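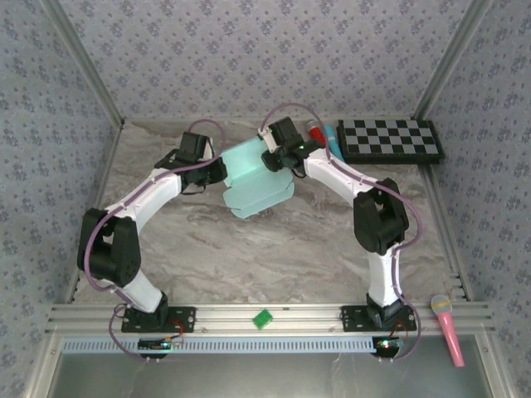 Seasonal kitchen and garden helpers wanted at Rurison guest house

Rurison is a small guest house with a big vegetable garden, on the hill road above the village of Rosser. We are open from May until the end of the apple harvest, and for this season we look for two persons to work with us. One place is mostly in the kitchen, the other mostly in the garden, but in such a small house everybody must sometimes do the work of the other.

What you will do in the kitchen

You prepare the breakfast for up to 16 guests and help the cook with the evening meal. You wash and cut vegetables, bake bread three mornings in the week, and keep the cold room in order. Breakfast starts at 7:30, so you must be in the kitchen at 6:15. The evening work finishes normally at 21:00. These are two different shifts and you will never have both on the same day.

What you will do in the garden

We grow beans, onions, potatoes, salads and many kinds of squash, and there is an old orchard behind the barn. You water, weed, pick and carry. The ground is steep in the lower part and the soil is heavy after rain, therefore good boots are necessary. We do not use spray against insects. You also look after the hens and write in the garden book what was sown and where.

Who we are looking for

You are at least 18 years old and you like to work with your hands. Experience is welcome but it is not a condition, we can teach you the bread and also the pruning. You should speak enough English to talk with guests about simple things - the way to the station, what is in the soup. A driving licence is useful for the market run, which is every second week.

What we offer

The pay is 1197 per month after the cost of your room and meals. The room is your own, with a small desk and a window to the orchard, and the bathroom is shared with one other helper. You have two free days each week, one after the other. Helpers who stay until the end of the season receive an extra payment of 226 for the journey home. Bicycles can be used without payment. The bus of the Cikix line stops at the bottom of our road and goes to the town until 19:40.

Please know before you apply that the telephone signal is weak in the house. There is internet in the dining room only. Pets cannot come with you, our dog is old and does not accept others.

How to apply

Write us a letter of one page, by e-mail or by post, and tell us which of the two places you prefer, from when you are free, and one dish or one plant that you know well. A photograph is not needed. Please put the number 2697 in the subject line or on the envelope, so it comes to the right desk. If you have worked before in a similar place, for example at Hikico farm in the next valley, give us the name of a person we can ask.

We read all the letters and answer each one within two weeks. After this we invite some applicants for a trial day, with lunch, and we pay the bus ticket.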